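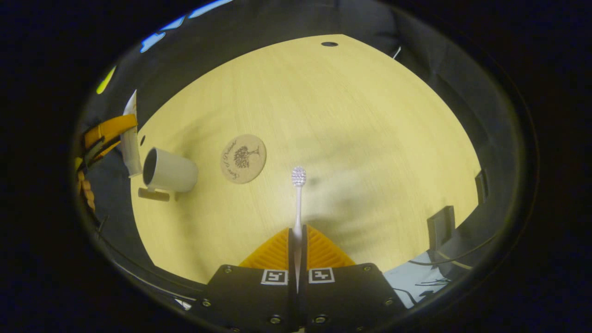 Wolura Hard Wax Oil for Tables and Desks, Clear Matt

Wolura is a wax oil for indoor wooden furniture which is touched every day: dining tables, desks, shelves, benches. It goes into the wood and leaves a thin matt layer on top. You can still feel the grain with your hand, and a small damaged place can be repaired without sanding the complete table.

We make it at our workshop in Mekville, in batches, and every can has the batch number on the bottom. If you need a second can for the same piece of furniture, please write us this number and we will try to send you the same batch.

Which wood is it good for

Ash, beech, birch, maple, oak, pine and spruce. On pale wood the clear version gives a slightly warmer color, similar to when you wipe the surface with a wet cloth. If you want to keep the wood as light as possible, take Wolura Pale, which contains a little white pigment. On walnut and cherry please do not use Pale, it stays in the pores and looks like dust.

For teak and other oily tropical woods we recommend a test on the underside first. Sometimes the drying takes two or three days longer.

Not suitable for outdoor furniture, bathroom floors, or surfaces with old varnish. Varnish must be removed completely.

How to apply

Sand the wood with 120 grit and then with 180. Finer paper is not better, the oil cannot go in so well. Remove the dust with a vacuum cleaner and a dry cloth.

Stir the can well, do not shake it. Put a very thin coat with a short brush or a white pad, always along the grain. After 15 minutes take away everything that is still shiny. This is the step where most problems begin - too much oil on the surface becomes sticky and will stay sticky.

Let it dry overnight with an open window. Then a light sanding by hand with a gray pad, and the second coat in the same way. Do the edges and any cable holes also, with a cotton swab or a small piece of cloth. End grain drinks more and often wants a third coat.

The table can be used carefully after 24 hours. The full hardness comes after 7 days. Until then please no wet glasses, no tablecloth and no cleaning products.

Care

Wipe with a damp cloth and a few drops of mild soap. Coffee and red wine should be wiped in the first minutes. For a dry or gray place, rub in a little oil with a cloth and polish until nothing comes off.

A desk normally needs one new thin coat every second year, a family dining table more often.

Safety

Cloths with oil can catch fire by themselves when they lie in a pile. Put them in water or lay them out flat outside until they are dry and stiff. Keep the can closed and away from children.

Details

Can sizes: 125 ml, 375 ml, 1 liter
Coverage: one liter is enough for 40 square meters, one coat, on smooth hardwood
Gloss: matt
Storage temperature: between 40 and 85 degrees Fahrenheit
Shelf life: two years closed. After opening, pour the rest into a smaller jar, so there is less air inside.

Also from us

Lirkwood soap flakes, for untreated or soaped wood. Do not mix the two systems on one table.
Camenzind applicator pads, white, pack of four. They fit in the hand and can be cut with scissors.

Delivery

Orders which arrive before noon leave Mekville on the same working day. Orders of more than 60 dollars are sent free. In winter we pack the one liter cans with extra paper - the oil does not like frost, and if it arrives thick, leave it in a warm room until the next day before you open it.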